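Zweiarmzelle: rechter Greifer driftet, Nullpunkt nach jedem Neustart woanders?

flanitz_kalle
Moin zusammen. Wir betreiben eine Zelle mit zwei Armen an einem Tisch, Aufgabe ist Umsetzen von Dosen und Schachteln auf ein kleines Regalbrett. Steuerung ist Zandedden, Greiferbacken haben wir von Ullovska nachgekauft. Seit März passt nach jedem Kaltstart die Greifposition rechts nicht mehr, mal 3 mm, mal 4 mm daneben. Links ist alles ruhig. Der Support schlägt vor, die Kalibrierroutine vor jeder Schicht laufen zu lassen. Davon halte ich wenig, damit kalibriert man sich den Fehler doch nur schön. 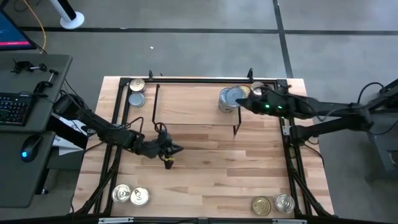
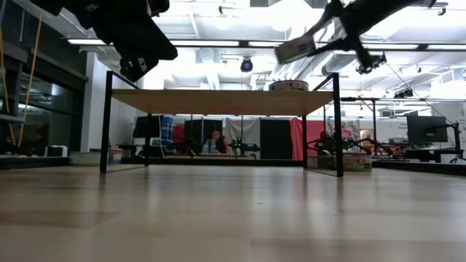
Zelle von oben (erstes Bild) und von unten gegen die Decke und den Raum dahinter (zweites Bild)

Geprüft habe ich bisher: Schrauben am Flansch, Steckverbinder am Handgelenk, Backenspiel. Alles unauffällig. Ideen?

ohmsche_last
Bevor jetzt wieder alle über Encoder reden: Worauf steht der rechte Arm? Im ersten Bild sitzt er auf einem dunklen Metallständer, der linke kommt direkt von der Tischkante. Das sind zwei verschiedene Unterbauten. Wenn sich Ständer und Tisch gegeneinander bewegen, kannst du kalibrieren, bis du schwarz wirst.

flanitz_kalle
Der Ständer ist mit dem Rahmen verschraubt. Hab ich nachgezogen.

ohmsche_last
Nachgezogen heißt gar nichts. Messuhr mit Magnetfuß an den Rahmen, Taster an den Armsockel, dann den Arm einmal ganz ausstrecken lassen. Wenn die Uhr danach nicht auf null zurückkommt, hast du deinen Fehler.

Fettpresse77
Halte ich für Quatsch, sorry. Ein wackelnder Sockel macht Fehler im Betrieb. Er schreibt aber, dass es nach dem KALTSTART auftritt. Das riecht nach Referenzierung. Bei unserer Zandedden war die Pufferbatterie der Achse 4 leer, gemeldet hat die Steuerung nichts. Sie hat beim Hochfahren einfach den letzten plausiblen Wert genommen. Dokumentiert ist das nirgends.

kolodziej_fan
Kann ich so nicht bestätigen. Wir haben bei uns die Batterien absichtlich abgeklemmt und bekamen sofort eine Meldung. Welche Firmware war das bei dir?

Fettpresse77
Die vor der großen Umstellung. Und bitte nicht wieder „mach erstmal ein Update“, nach dem Update hatten wir den Fehler mit Meldung und sonst war alles gleich.

nachtschicht_b
Andere Frage. Was ist das gelbe Klebeband vorne am linken Greifer? Wenn das eine Markierung fürs Einlernen ist, okay. Wenn es Reibbelag sein soll, dann vergleichst du links und rechts zwei verschiedene Backen und wunderst dich über verschiedene Ergebnisse.

flanitz_kalle
Markierung, ist nur fürs Auge. Die Backen selbst sind auf beiden Seiten gleich.

nachtschicht_b
Gut, dann nehme ich das zurück. Trotzdem würde ich beide einmal tauschen. Wandert der Fehler mit, sind es die Backen, und die Diskussion hier kann zu. Dauert 11 Minuten, wenn man die Innensechskant nicht vernudelt.

ohmsche_last
Und wogegen misst du die 3 oder 4 mm überhaupt? Gegen das Brett auf dem Drahtgestell? Das steht auf gebogenen Drahtbeinen auf dem Tisch. Wenn da einmal eine Dose anstößt, ist dein Bezug weg.

flanitz_kalle
Ja, gegen die Brettkante. Das Gestell steht lose. Aber links stimmt es ja, und der Arm fährt dasselbe Brett an.

ohmsche_last
Aus einer anderen Richtung. Wenn sich das Brett verdreht, kann das eine Ende stimmen und das andere nicht. Nimm einen festen Bezug. Passstift in die Tischplatte, Kegel in den Greifer, anfahren, ablesen. Solange du das nicht hast, glaube ich dir keine einzige Zahl.

kolodziej_fan
Da muss ich ihm ausnahmsweise recht geben. Wir hatten von Kołodziej so einen Prüfdorn mit Gegenstück, der tut es. Ein gedrehter Kegel aus der Werkstatt aber auch. Reihenfolge bei uns: Anlage stromlos, Rest abwarten, hochfahren, warm fahren, 7 Anfahrten auf den Stift, alle Werte aufschreiben. Danach nochmal aus und das Ganze von vorn. Streuen die Werte innerhalb einer Serie, ist es Mechanik. Springt nur die ganze Serie, ist es die Referenz.

Fettpresse77
Eben. Und sie wird springen.

ohmsche_last
Oder auch nicht. Wetten nehme ich an.

flanitz_kalle
So, Rückmeldung. Stift sitzt, Kegel ist gedreht. Innerhalb der Serie liegt alles sauber beieinander. Nach dem Neustart ist die ganze Serie versetzt, allerdings um deutlich weniger als 3 mm. Der Rest kam also doch vom Brett. Das Gestell ist jetzt unten angeschraubt. Batterie ist bestellt, gemeldet hat die Steuerung bis heute nichts.

Fettpresse77
Sag ich doch. Beim Wechsel die Steuerung eingeschaltet lassen und den Arm vorher in Parkstellung verriegeln, so steht es jedenfalls im Serviceblatt für unsere Baureihe. Schau in deins, die haben das schon mal geändert.

ohmsche_last
Messuhr an den Sockel würde ich trotzdem noch halten. Eine bestellte Batterie ist kein Befund.

nachtschicht_b
Und die Backen hat er auch noch nicht getauscht.

flanitz_kalle
Mach ich beides, wenn die Batterie da ist. Die Kalibrierung vor jeder Schicht lasse ich bis dahin aus, sonst sehe ich den Versatz ja nicht mehr.

Ähnliche Themen
Ullovska-Backen: Spiel nach dem Wechsel
Zandedden verliert Parkposition
Prüfdorn Kołodziej, Gegenstück selbst drehen?
Kabelführung am Handgelenk, Schlaufe zu eng
Pufferbatterie unter Spannung wechseln, wer macht das wirklich?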